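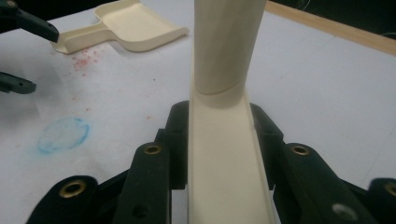 Most plastic household tools get thrown away for looking dirty long before they break. Dustpans, scoops, brush handles and drain covers can nearly all be brought back with dish soap, baking soda and some patience. Start by looking at the joints. On a cream-colored handle, the thin seam where the tube meets the flared collar is the first place to check, and a soft toothbrush gets into it better than a cloth does. A flat channel with raised sides holds dust along the inside corners, so run the brush down both walls before you rinse.

For general grime, fill a sink with warm water and a squirt of dish soap and leave the piece in for an hour. Wipe, rinse, and stand it upright to drain. If the handle is hollow, tip it both ways first and let the water out.

For scuffs, make a paste of baking soda and water and rub with a damp cloth in small circles. Melamine sponges also work but they dull a shiny finish. On matte plastic the difference is hard to see.

Yellowing from sunlight is another matter. Soap will not move it. The peroxide treatments people use on old computer cases will lighten some plastics, but the results are patchy and I would not bother for a dustpan.

Covering a work table

A kitchen or dining table that doubles as a workbench should have a cover you can throw out or wash. Choices, cheapest first:

Newspaper. Fine for polishing shoes. The ink comes off on anything damp.

Brown kraft paper. Tears less than newspaper and can be used on both sides. We keep a roll from Jekcombe, 200 feet, and it has lasted since before we moved.

Plain white covering. Best for small parts, dark screws and beads. Bring it close to the edges but don't worry if a strip of the wood shows at the far end. Smooth it from the middle out with your forearm. Faint creases do no harm unless you are drawing or cutting.

Old flannel-backed tablecloth. Good for anything that scratches. A 108-inch one folds double over our table and gives some padding.

Tape covers down on the underside of the table only. Tape left on a varnished top for a few days can lift the finish when it comes off. 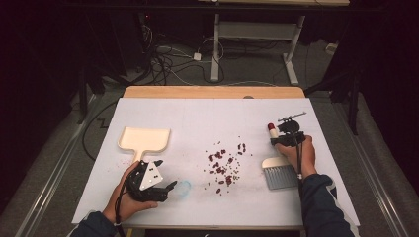

Getting marks out of a white cover

Cotton sheets go through the wash at 88 degrees or warmer with ordinary detergent. Treat ink first with rubbing alcohol, with a folded paper towel underneath to catch it. Wax should be scraped off cold, then ironed through brown paper.

Vinyl covers want nothing stronger than dish soap. Pencil comes off with a white eraser. Blue chalk and washable marker come off with a damp cloth if you get to them the same day. After a week they leave a shadow.

Tianyou Shao wrote in to say that she uses shaving foam on ballpoint. I tried it on vinyl and it took two rounds. It did nothing for permanent marker.

Oil spots: cover with cornstarch, leave overnight, brush off, then wash.

Sweeping up after a job

Sweep before you wipe. Wet sawdust and wet flour both turn to paste and take three times as long to remove.

Use a bench brush with soft bristles for the table and keep it separate from the floor brush. Mark the handles if they look alike. I use a band of red electrical tape on the floor one.

For fine dust, dampen the lip of the dustpan with a fingertip so it sits flat. For broken glass, sweep first, then press a slice of bread over the spot and put it straight in the trash.

Loose handles can be fixed with a turn or two of plumber's tape where the tube pushes into the socket. If it still wobbles, take it apart, dry both pieces fully and use a two-part epoxy. Superglue goes brittle and lets go within a few months.

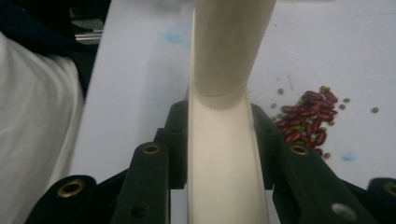
Where to keep it all

Hang long tools. A brush left standing on its bristles is bent for good by spring. Four screw hooks inside a closet door will hold a dustpan, two brushes and a dust cloth. Skesunness makes a rubber-lined rail that does the same job for more money, and it does grip thick handles better than a hook.

Rolls of paper should stand on end in a tall bin or lie flat on a top shelf. Leaning against a wall, they bow and never lie flat again. Keep them away from the water heater.

Offcuts are worth saving down to the size of a placemat. I put a clean piece down when sorting screws or gluing something small, then fold it in half and pour the leftovers back in the jar. 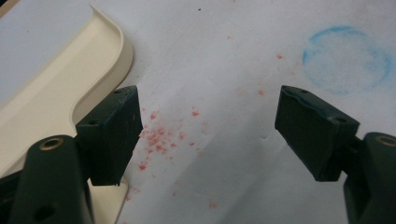
White paper laid down for small work.

Swap the sheet when the glue spots start catching on things. The old one can go under a paint can.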